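Oltthorpe Shared Kitchen – Progress Report to the Kabbaj Fund
Reporting period 2, prepared by Ilham Saber
April 4, 2021

1. Status

The fit-out remains on the schedule agreed at the start of the grant. Drainage, electrical rough-in and wall finishing are closed. The ventilation package is open and is the only item likely to affect the June handover. Spending is within the approved budget lines, and no transfer between lines is requested.

2. Layout

The layout was frozen after the second design review. The island stays in its original position, with the cooking line against the rear wall and cold storage next to the delivery door. A request to turn the island through ninety degrees was turned down on plumbing grounds: the floor drain is cast in and moving it would reopen the slab. Bar seating has been kept on one side for training sessions and tenant meetings.
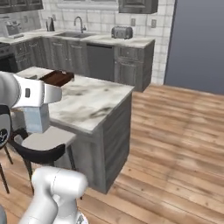
Figure 1. Kitchen island with marble countertop and bar stool, rendered view.

The countertop specification is still under discussion. Marble marks easily under acidic foods and needs regular sealing. The alternative is a stainless top on the same base cabinets, which would be simpler to clean between tenants. Both options fit the existing base, so the decision can be left until the cabinets are in.

3. Ventilation

Grukik was awarded the hood and duct contract. The first duct drawings showed a run passing through a ceiling beam and were returned. Revised drawings route the duct along the corridor, adding two elbows and a longer horizontal section. The pressure loss was recalculated and the fan moved up one size. Design extract rate is now 2000 cubic feet per minute – the earlier figure did not allow for the second fryer.

Make-up air will be supplied through the corridor ceiling. The heater for this supply has the longest lead time of any item still on order.

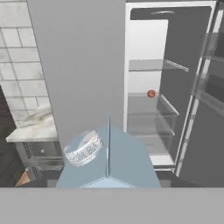 Noise from the larger fan was checked against the limit in the lease. The calculated level at the nearest window is acceptable with a lined duct section at the discharge end. Measurements will be taken at commissioning.

4. Booking and metering

Biltik has delivered the booking module. Tenants reserve a station by the hour, and electricity use is recorded per station. Testing used 637 dummy bookings. Six failed, all of them reservations running past midnight, and the fault has been passed back to the supplier. Gas use will be split by booked hours, as separate gas meters were not funded.

5. Next period

– Approve the revised duct drawings and release fabrication.
– Settle the countertop material.
– Retest overnight bookings after the Biltik correction.
– Book the fire and health inspections.

The second grant installment is requested on the terms already agreed. Invoices and the updated cost sheet are attached separately.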